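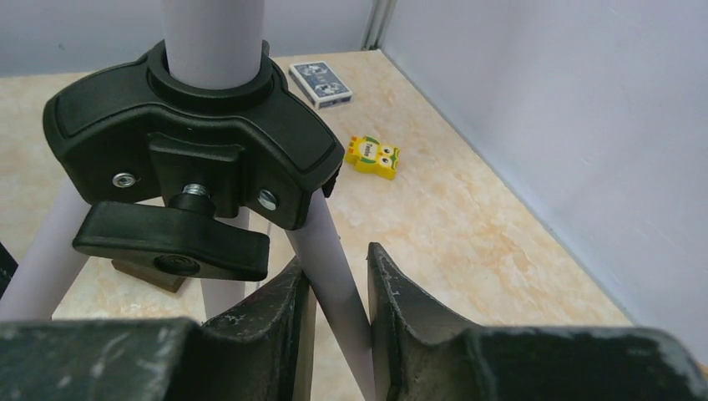 The hub and knob in question. Cards behind

Gurkdale Home & Hobby Forum > Storage and Tidying > Tripod knob keeps slipping + where do you keep the thing

mossbank_tea
Joined July 2020
Quick one, in a rush. Pale legs, black plastic hub, white pole up through the collar. Knob on the front is the flat lever sort with rounded ends, on a threaded bolt. Slips every time I put the phone up. I do it up, it holds for 5 minutes, then the pole sinks. Do I just crank it or is the bolt knackered?
Second thing, storage. It never goes back where it lives becuase it doesn't live anywhere. Small flat, no loft.

pennywhistle16
Don't crank it. Plastic hub, you'll split it. Did exactly that with mine, went right round by the screw.
Back the knob off, look at the thread, wipe it, bit of thin rubber where it bears on the pole. Bike inner tube is fine.

oddsock_drawer
Disagree. If there's bolt showing it's not wound in far enough. Tighten it first, see what happens. Rubber's a bodge and it goes sticky in summer.

pennywhistle16
It's meant to show some bolt?? That's how the knob reaches. Mine showed plenty when it was new.

oddsock_drawer
Mine doesn't. Different make maybe. Mine's a Norðdahl, came with the 2 spare knobs in a bag.

mossbank_tea
No spares with mine. No idea what make, got it second hand in Gurkdale with the phone clamp.
Will try wiping it before anything else. Silver thread looks ok to me, not chewed up.

kettle_and_string
Never mind the knob, what about the storage question. Do you fold it up every time? Half the problem with these is people leave them standing with the legs out, then they're in the way, then they get kicked.

mossbank_tea
Fair. I do fold it now, since last month. Trouble is then it's just lying about with everything else. Pegboard's from Tistora, was going on the wall, has not gone on the wall. So things end up leaning on it. 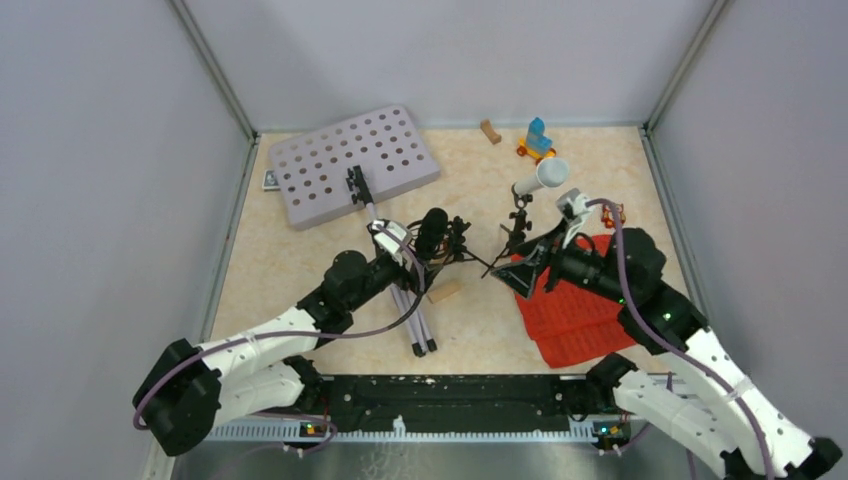 and the phone clamp end sits up on the board, feet down at the other end, so I can't shift one without the other. Mic wants a home as well, it's the black one on the little mount and the wires get everywhere. Brick car and the wooden block I can chuck in a tub, they're not the problem. Cards too, they've got their box.

kettle_and_string
Get the board on the wall!! That's your answer. Two long pegs, tripod folded and laid across. Mic on a short one, wires in a loop over the next hole.

oddsock_drawer
Not with the clamp on it won't. Top heavy, it'll roll off. Stand it up in a tall bin, umbrella stand sort of thing. Mine's been in one for years.

kettle_and_string
Mine's hung since June with a clamp on, no rolling. You put the pegs under the legs and the hub so it can't.

pennywhistle16
Bin's alright but it scratches the pole. Also the feet come off in the bottom and you never see them again. Ask me how I know.
Is it a rented flat tho? If you can't drill, the Skirkurau strips are meant to take a small board. Not tried them with any weight.

mossbank_tea
Rented yes. Allowed picture hooks, not sure about rawlplugs. Will ask.
Wiped the thread, there was grit in it, fine black stuff. Phone's been up for 13 minutes so far and hasn't dropped.

oddsock_drawer
give it an hour. And give the knob another half turn

pennywhistle16
Do NOT give it another half turn

mossbank_tea
Leaving it as is for now. Off to find a tub for the small bits, will post again once I've heard about the wall.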